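Search this site
Enter keywords Go

Print this page | E-mail this page

Interim forfeiture of an apartment — can the company that "owns" it get it back?

I rent unit 16 in the Pinheiro building. In October a notice went up saying the apartment is under interim forfeiture because the money behind it was allegedly stolen from a state road fund. The owner on paper is a company called Dralemis. Its agent says this is "routine" and that I should keep paying rent as before. I don't buy it. Who do I pay, and can they put me out? 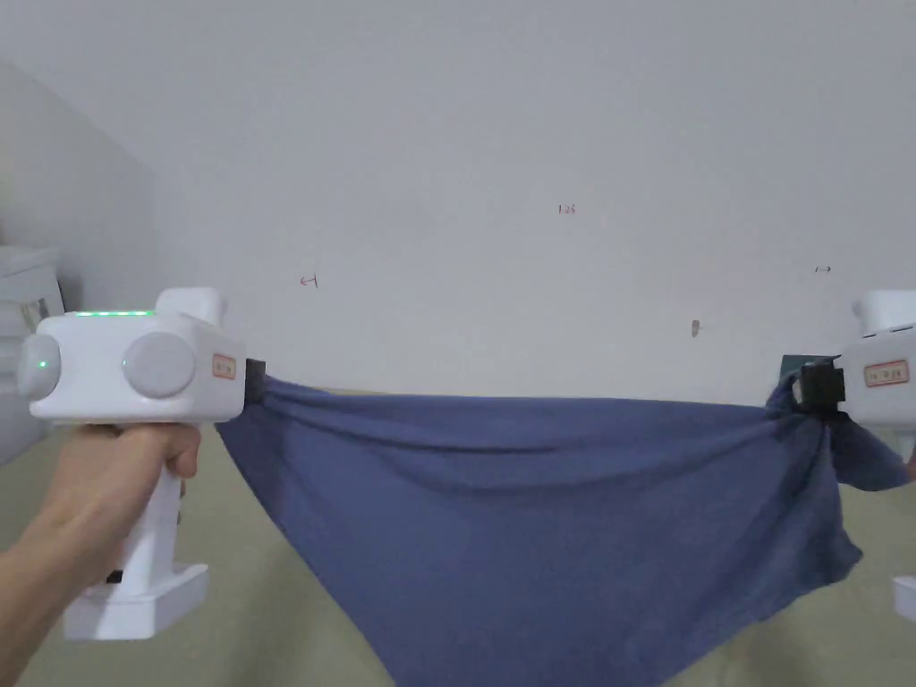 Blue cloth, held up by two corners.

Posted by Ivora

gatepost_368
Routine, sure. I never met a seized building that was routine. Interim means a judge has frozen the place while the case is argued. It has not changed hands, whatever the papers say. Read the order itself and see whether it names a receiver. If it does, rent normally goes to the receiver, and the agent can whistle for it.
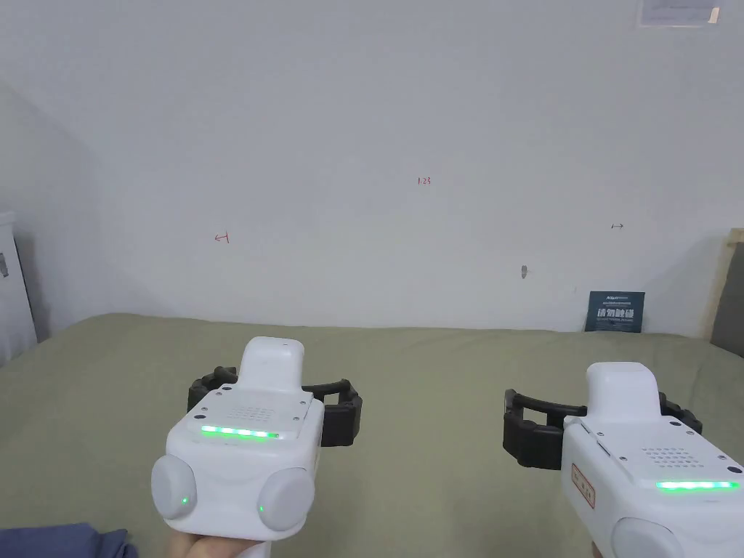 Green sheet on the bed, white wall behind.

Don't just stop paying, though. That hands somebody an easy excuse to evict you.

Gedis
Agree with most of that, but a few things to do this week:

1. Go to the court registry and ask for a copy of the order. A notice taped to a door proves very little.

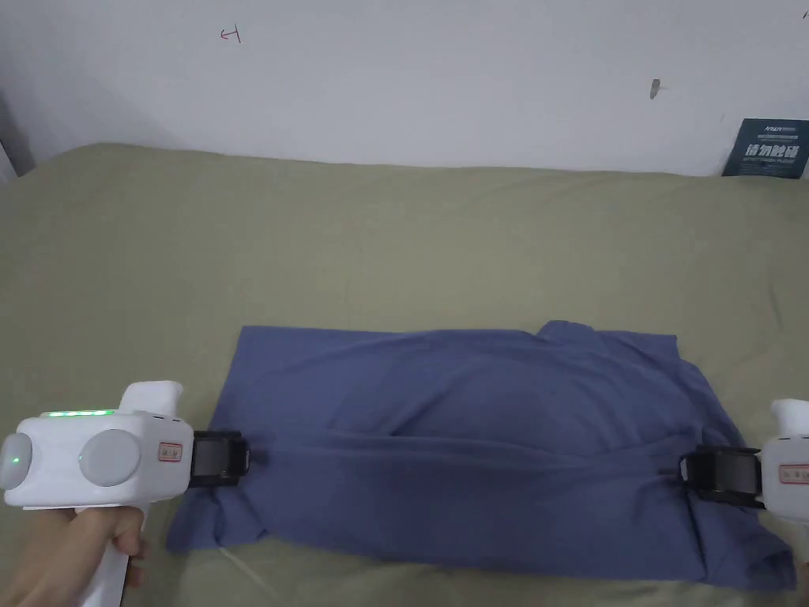
2. Write to the agent and ask, in writing, what authority they have to collect. I'd be surprised if you get a straight answer.

3. Keep your lease and every receipt. If final forfeiture is sought, people with an interest usually get a window to object. Tenants can be heard too, but check the deadline in the order — don't trust mine or anyone's here.
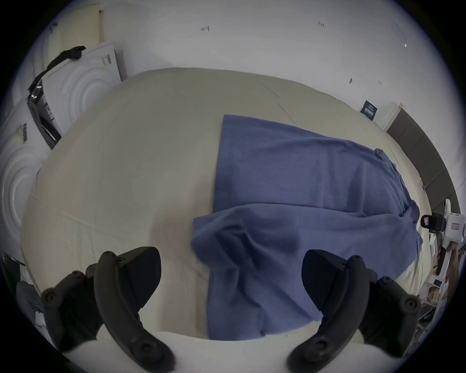 Bed with a pale cream sheet.

oldblock1964
They never finish these cases. My cousin's building was "interim" for years and all that changed was the lock on the gate. Pay whoever has the keys.

Contact us | Copyright 2026 | Back to top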